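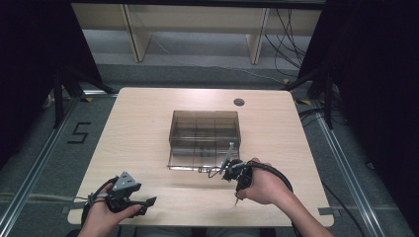
Figure 1. The organizer box on the work table.

21/06/2023
By the student group, Small Storage Project, Watirdale

1. Purpose of the work

Our task was to study how a small box with compartments helps to keep a desk in order. We chose a transparent smoky-brown plastic box, because the things inside can be seen without lifting them. The thin clear partitions divide it into smaller places. We wanted to know which things should go in which place, and whether other students would return them there.

2. Table and place

The table has a light wood-grain top with rounded corners and a small round hole at the right side. We put the box near the middle, with the open front toward the person who is working. In the first plan, made in October, the box was at the back corner. This was uncomfortable for the shorter members of the group.

3. Method

Each member sorted the same set of 20 small articles: clips, erasers, keys and similar. There were 4 rounds. In the first 2 rounds the compartments had no labels, and in the other rounds we used paper labels. The set came from the Geraghty supply room and was given back after the work.

4. Results

With labels, the sorting was quicker and fewer articles were put in the wrong compartment. The keys were the most difficult, as they slid under the clips. Long pencils we had to leave out of the study. We would like to repeat the work with a deeper box, if the Fellent workshop can lend us one.

Contact: Project Office, Watirdale | Copyright Watirdale Student Projects | Back to top
Last updated: end of term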